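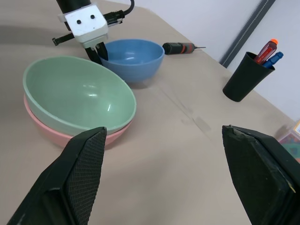
Bowls and pens on the table.

Home > Newsletter > Issue 58 > Squadron Chatter

Squadron Chatter

Hello again, pilots! It's been a busy stretch out in the Junolex Reach, and I've barely had time to dock, so forgive me if this one wanders a bit.

First up, the Nowicki Station blockade is over. We held the outer ring for six nights, lost more freighters than I'd like to admit (two of them were mine, and one was full of uninsured coolant, ouch), and then the Skolix Union pulled back to their home system without so much as a message. Ľubica Baláž had the helm for most of it and I have never heard anyone stay that calm on voice chat while her shields were at zero. If you see her in the hangar channel, buy her something nice.

With the station open again, trade is picking up. The refinery is paying up to 1,000 credits a crate for raw ore, so if you've got an old hauler gathering dust, now's the time to drag it out! Please fly with an escort past the second gate though. There are still pirates sitting in the debris field and they love a lone miner. I went through with my lights off and my fingers crossed and still got scanned twice.

Rochelle Tapsell is putting together a beginner wing for anybody who joined since April. You'll need a light fighter and a working microphone, and she'll lend you the ship if you can't afford one yet. The plan is to run the Studatent patrol route a few times, nice and slow, then try a real convoy once everyone can hold formation. There are seven seats and four were taken when I last looked, so speak up in the sign-up thread if you want in.

Oh, and the paint scheme vote! Orange stripes are ahead of the gray camo, which makes me very happy. Voting stays open until the next issue goes out.

Got a story or a good crash to report? Send it over, I'll print nearly anything.

Previous issue | Next issue | Archive | Sign-up thread

Contact the editor | © 2020 Squadron Chatter | Back to top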